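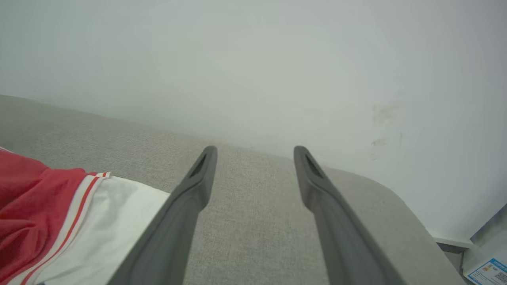
One buyer wrote that the second series of Mesholm was worth the wait, but that the discs should have had the recaps left on, as they were when it first went to air. The recaps are on this release. They can be switched off in the set-up menu.

Mesholm: The Trurnlow Years
DVD box set, Bisteo

The set covers the part of the serial set in Trurnlow, from the sale of the Szabo hotel to the courthouse fire. It has 108 episodes, uncut and in broadcast order. Two were missing from the earlier set, which stopped at 106, and both are restored here. The colour has been corrected on the early episodes. Sound is the original mono. 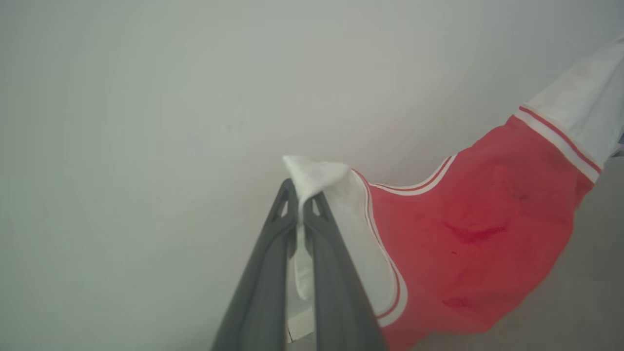
White cloth, folded over at the top

A printed episode guide is included, with a short summary and a cast list for each episode. Please note the guide gives away the ending of the Szabo storyline on its first page – new viewers may want to leave it until later.

Format: DVD, PAL
Region: 4
Subtitles: English for the hard of hearing
Rating: M
Catalogue number: 434 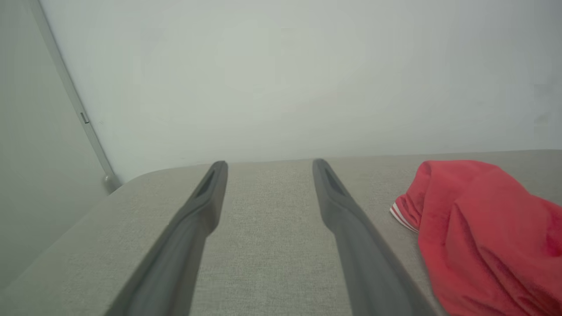
Will the set play on a Canadian machine?
Only if the player is multi-region and can handle PAL discs. Check the manual before ordering, as opened sets can't be returned for this reason.

This pressing is limited to 1,000 sets. Orders are limited to two per customer. The later episodes are due as a separate set in May and will be sold in a matching slipcase.

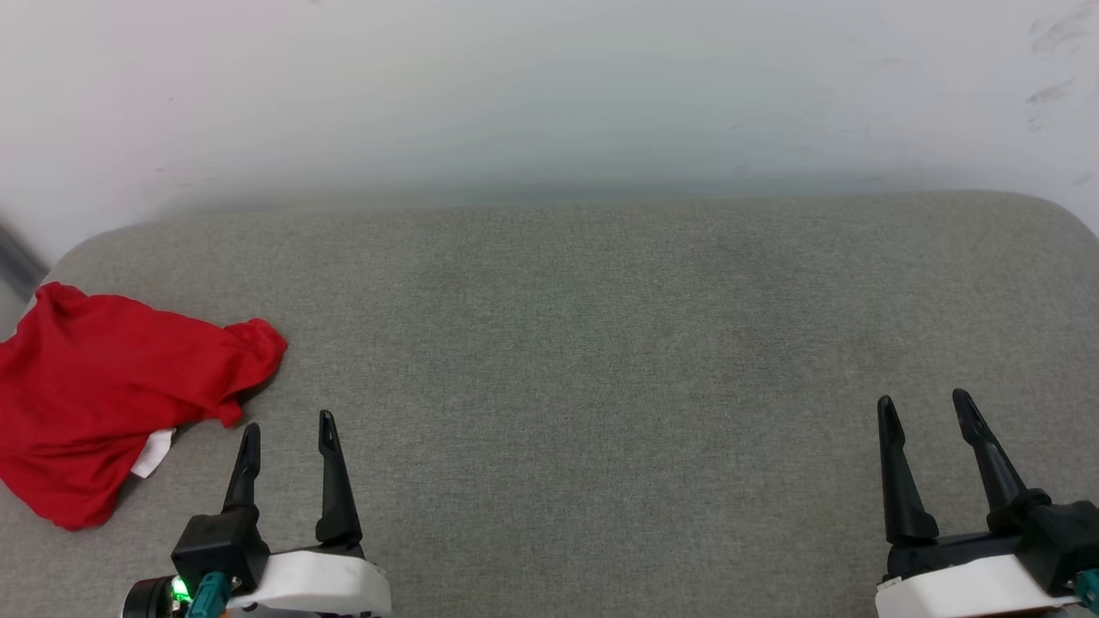
Delivery and returns

Sets are sent by tracked post in a padded carton. Faulty discs are replaced one at a time – keep the rest of the set and send back only the disc that won't play, with your order number.

Page updated February 11, 2023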